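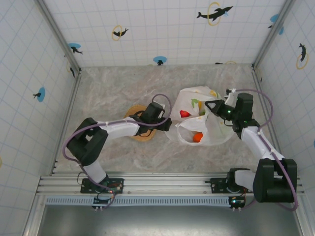 When does a two-arm session have to be stopped and thrown out? When either arm faults, when anyone reaches over the rail with drives enabled, or when the operator loses track of which arm holds the item. Everything else gets a note and stays in.

Thursday, November 12, 2020

Rewrote the session rules after the talk with Florencio Figueroa. The June version had 40 lines and people skipped most of them. Changes:

Speed cap stays at 7 percent for homing, both arms. Wesix wanted it raised. No.

Home left first, then right. Order matters on a shared rail – the reach envelopes overlap over the mat and the controller does not check one arm against the other.

Cable loops: check slack at the wrist before enabling. Loop must clear the forearm through full wrist rotation. If it rubs, re-dress it, do not tape it.

Produce in bags: fingers go in at the opening, never through the film. Torn bag = end of episode, log as "bag," swap it.

Tile walls and floor wiped down after any food session. Stickers stay where they are, Scanlon's background set depends on them.

Log format is now the Stirgate one. Episode number, operator initials, fault code if any. Fault 722 is still undocumented by Enetti, so write down joint positions by hand when it comes up.

Went back through old logs with the new rules: 84 episodes had no initials. Marked as unattributed, not deleted.

Open: who signs off on a restart after an e-stop. Florencio says second person, always. Fine by me but evenings are single-staffed – ask Monday.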